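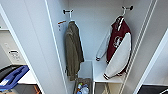 *The olive jacket and the other one, back in the wardrobe, November*

**Reproofing sprays: is anyone really getting a second winter out of them?**

**marrowfat_pete** — 07:40

I've got an olive jacket that I've had for years and I like it too much to bin. Shoulders let water in after ten minutes of drizzle. The shop in town wants me to buy a bottle of Prorine spray and says it'll be "good as new". I've heard that one before, usually from someone holding the bottle.

Has anybody here used the stuff on an ordinary cotton-mix jacket and then worn it in proper rain for more than a fortnight? I'm not after what the label says. I can read the label.

**Oğuzhan Bayram** — 08:15

I did mine with Prorine last autumn. Washed it first, sprayed it while damp, hung it up overnight. Water ran off it beautifully for 3 weeks and then it didn't. I'd do it again but I'd do it more often.

**marrowfat_pete** — 08:22

Three weeks is what I was afraid of. What's the bottle good for, two coats?

**Oğuzhan Bayram** — 08:31

I got 2 out of it, a bit mean on the second. Elbows didn't get much.

**tansy_lane** — 09:05

You're both spraying when you should be washing it in. Danladi do a wash-in one, goes in the drawer like detergent. Gets right into the seams, which a spray never will. Mine has kept me dry on the school run since the clocks went back.

**gutterball** — 09:48

How long is the school run though? I could stay dry for five minutes in a cardigan.

Wash-in proofer also coats the lining, and then the lining stops taking up sweat and you end up clammy from the inside. I used Danladi on a walking coat and thought it had leaked. It hadn't. It was me.

**tansy_lane** — 10:10

It's half an hour each way and there's a hill in it, thanks. And mine hasn't got a lining so I'll keep my hill and my proofer.

**gutterball** — 10:14

Fair enough, unlined is different. I still wouldn't put it in with a lined one.

**Hobb_and_Sons_fan** — 11:30

Most of the time a jacket that "needs reproofing" needs a wash. Dirt and old fabric softener hold water. Plain soap flakes, two rinses, dry it well, then flick some water on the sleeve before you spend a penny. I've talked three people out of buying a bottle this way and two of them never went back for one.

**marrowfat_pete** — 11:52

And the third?

**Hobb_and_Sons_fan** — 11:58

Bought the bottle. Still gets wet.

**quillwort** — 12:40

Can I put in a word for wax? I know it's a faff and it makes the car seat smell. But I did a cotton jacket with the Prellden tin, rubbed it in with an old sock and went over it with the hairdryer, and it did the whole of last winter with one touch-up on the shoulders. It won't go in the washing machine again, so be sure before you start. It also darkens the colour and there's no going back from that.

**marrowfat_pete** — 12:55

The colour's half the reason I've kept it. How much darker?

**quillwort** — 13:20

Mine was sand and it's now more like wet sand. Try it inside the hem first. If you hate it there you'll hate it everywhere.

**Oğuzhan Bayram** — 13:34

The Prellden tin says it's for waxed cotton, meaning cotton that was waxed to begin with. Is Pete's? If there's polyester in it I'd expect the wax to sit on top and come off on the furniture.

**quillwort** — 13:41

Mine wasn't waxed to begin with. It was all cotton, mind, so I can't speak for a mix.

**evden_returns** — 15:02

Before anyone gets too keen: I sent a coat off to Evden, who collect it, treat it and post it back. Lovely packaging. "Up to 100 washes" on the card. It was letting water in by the second wash, and when I wrote to complain they pointed at the words "up to". So 1 would have counted as well.

**tansy_lane** — 15:16

Did they do it again for you?

**evden_returns** — 15:25

Offered me 30 per cent off another go. I said no.

**gutterball** — 15:33

"Up to" should be banned on anything you can pour.

**marrowfat_pete** — 18:47

Right. Checked the label inside and it's 100 per cent cotton, so I was wrong about the mix, sorry all. I'm going to do the soap flakes first and see whether the water beads. If it doesn't, I'll try wax on a bit of the inside hem and look at it in daylight. I'm leaving the spray in the shop for now.

I don't expect much from any of it, and I've got a perfectly good umbrella.

**Hobb_and_Sons_fan** — 19:03

Two rinses. Don't skimp on the second.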